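4.3 Does the wrist view carry the policy?

Raju and Kusuma's claim for the Breltby policy is that a wrist camera alone is enough for cable handling, and that an overhead view adds little. We had doubts about this when we read the original report, and our own runs have not removed them. The published result rests on one table, one cable and one operator. A policy trained under those conditions may be reading the cable, or it may be reading the table.

We retrained the policy from scratch on the Jerkari set, which holds 2,197 demonstrations collected in October at 4 stations. The training settings were those given in the original report, with one exception: we did not crop the lower corners of the image, as the cropping step is described too loosely to copy. We then ran 10 trials per station, with the cable dropped by hand before each trial and no attempt made to tidy it.

Success was scored by two people who did not see each other's sheets. Jugah scored a trial as a success if the cable left the table at any point. Simanjuntak required that it be held until the arm stopped. The two rules give quite different pictures of the same runs, and we suspect that some of the strong figures in earlier work come from the looser one. All results in this section use the stricter rule.

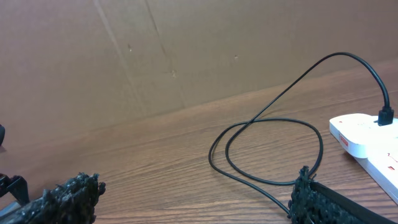
Figure 4. Wrist view with a cable on the table and both fingers open.

Our main worry is what the network treats as a cable. It sees thin dark shapes against a lighter ground, and the fingers themselves are dark and always in view. In Figure 4 the black cable crosses over itself in a loose loop and then runs close to the right finger, so that a patch taken there holds both cable and finger pad. The loop throws only faint shadows, which leaves little to show height. Even the backdrop has fold lines in the cardboard that are long and thin, though pale. A saliency map that lights up along the cable in such a view is weak evidence, as we have no matching map for a bare table at the same pose.

We therefore do not repeat the statement that the policy "understands" crossings. It may pick the nearest dark strand and close on it. Telling these two accounts apart would need trials in which the nearest strand is the wrong one, and neither the Breltby data nor ours contains enough of them.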